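Household Textiles, Unit 4
Care and Storage of Light Cotton Cloths
Course handout, Zoteddale Adult Learning

Read before the Monday session. Bring one thin cloth from home, hemmed on all sides, and a ruler.

1. What counts as a light cloth

For this unit a light cloth is any woven kitchen or nursery cloth thin enough that light passes through it when it is held up to a window. Dish cloths, muslins, glass cloths and most napkins fall in this group. Bath towels and terry hand towels do not, and they are covered in Unit 5.

Light cloths have two weak points. The first is the edge, where cut threads have to be held in place. The second is the middle, where a loose weave can shift and leave thin patches. Makers deal with the edge by hemming or overlocking it. The middle is sometimes left alone and sometimes held with rows of stitching.

2. Edges

A turned hem is folded once or twice and sewn flat with a single line. It is smooth on the face and bulky at the corners. After many washes the fold can go stiff, and lint collects inside it.

An overlocked edge has thread wrapped around it, so there is no fold. It looks like a ribbed band. It dries faster than a turned hem, but if one thread is cut the band can run. Trim a loose end; do not pull it.

When you pick up a cloth to fold it or hang it, take it by the edge. The edge has more thread in it than the field and will not stretch out of shape as easily. 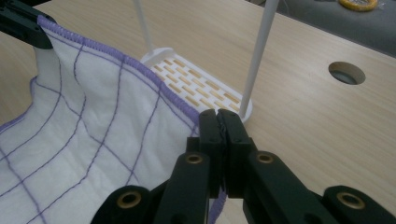

Fig. 1. Thin white cloth with an overlocked purple edge and stitched grid, held by the edge.

Colored thread on a white cloth is useful in class because the stitching can be followed from across the table. On a white-on-white cloth you will need to tilt the fabric toward the light to find the rows.

3. Stitched grids

Rows of stitching across the field keep layers together and stop the weave from sliding. They also change the way the cloth behaves in the wash. Cotton thread and cotton cloth shrink at different rates, and the squares may pucker. Polyester thread hardly shrinks at all, so a cotton cloth sewn with it will usually pucker more.

Exercise A. Lay your cloth flat without smoothing it. Measure the length along one edge and again through the middle. Write down both numbers. Wash, dry, and measure again at home. Bring the four numbers to the following session.

Worked case. A cloth measured 249 mm along the edge and the same through the middle when new. After washing, the edge was still 249 mm and the middle was 241 mm. The field has shrunk and the edge has not, so the edge will ripple when the cloth is laid down. Steam the rippled edge lightly and leave it flat until cool. Do not stretch the field to match.

4. Washing

Wash light cloths with other light cloths. Zippers and hooks catch on loose weave and on overlock loops. Whites with colored stitching should go through one cold wash alone before they are mixed with plain whites, in case the thread bleeds.

Water at 141 °F is hot enough for kitchen whites in ordinary use. Check the care label first. Skip fabric softener on anything used for drying dishes, as it leaves a coating and the cloth takes up less water.

The classroom samples are washed with Flalto powder, without bleach. If you use a liquid at home, use half the dose printed for a full load.

5. Hanging

A cloth dries from its outer surfaces inward. Each extra layer slows it down. Over a line, a cloth hangs in two layers; over a small rack it often ends up in four or more, depending on how it was folded first. For a small cloth on a short bar, open it out as far as the bar allows and pull the layers apart at the bottom.
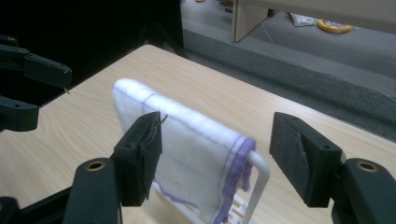
Drying time depends more on air movement than on room temperature. A rack pushed against a backsplash dries one side of the cloth and leaves the other damp. Stand the rack out on the table with space on both sides. A small white plastic one with a slatted base, like the one here, lets some air in from underneath, and rounded rods leave less of a crease than a square bar. Look at how the purple border falls down the right side in loose folds. When an edge bunches like that, it should be drawn out straight before the cloth is left, or the bunched part will be the last to dry.

Coated metal racks (the Korkier and the Grønli are both in the supply cupboard) are heavier and stand better under a wet load. Check the coating for chips before use. Bare metal leaves rust marks, and rust on white cotton is hard to remove.

6. Folding and storing

Fold only when fully dry. Test at the corners and along the hem, not in the middle. Fold in thirds lengthwise, then in half, with the overlocked edges inside the fold where possible. Stack no more than 14 to a pile. Put clean cloths at the bottom and take from the top so that all of them get used.

Exercise B. Fold your cloth two ways, once in thirds and once in quarters. Leave both under a book overnight and compare the creases. Note which one shows more along the stitched rows.

Reading for next time: course reader, page 195, "Terry and Pile Fabrics," through the end of the section on loops.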